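From: Lucrezia Caputo
To: Zusmont Robotics Club list
Date: April 18, 2020
Subject: Re: [zusmont-robotics] Which task for the May round?

Hi everyone,

Janka, thank you for getting this going! Quoting the main part so people who just joined can follow:

> We have two candidates for the May round. One is sorting blocks by color,
> which we already know how to do and which Ottavio's team could run in
> their sleep. The other is "set the table": pick up a piece of toy food,
> carry it, and put it on the plate. I like the second one better, but I'm
> worried the round stuff will roll away from the gripper and the newer
> members will get discouraged. Can somebody with table time try it
> before we vote?
>
> Janka

So I had table time, and I vote for the food! I love this task. Blocks are all flat sides, and once you have a grasp that works you just repeat it. With the food every piece wants its own approach. The banana has to be taken across the middle or it swings. The cucumber I would pick up square to its length, which means turning the wrist quite a bit when it's lying at a slant (and I think we should let people lay it any way they like, that's the fun part). The tomato is the one Janka was worried about. Come straight down on it, slowly, and close a little before you think you should. My first tries were terrible, then Kátia told me to lower the closing speed and it got so much better.

We logged 183 grasps on the tomato alone, and I put the log in the shared folder under "Mancuso", same as last time. Please add to it! Write down the misses too, they're the useful ones.

A few things for the rules, if we go this way:

The plate starts empty and stays put for the whole run. Five minutes per team, 2 runs each, best one counts. Dropping something on the table is fine, you can go back for it. Knocking over the cup costs a point. Ermanno wanted the cup to be a target as well, and I'd say keep it as an obstacle this time and make it a target in the next round.

I'd also like the plush to stay on the table. It's soft and a funny shape, and anybody who gets it onto the plate deserves a bonus, in my opinion.

Ottavio, could your team try the same setup with your own settings before we vote? I'm curious whether the slow close helps you as much as it helped me. And new people, please come and drive, you'll pick it up faster than you expect!

Lucrezia

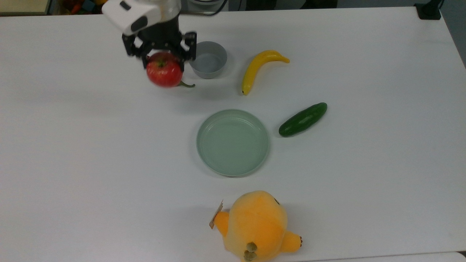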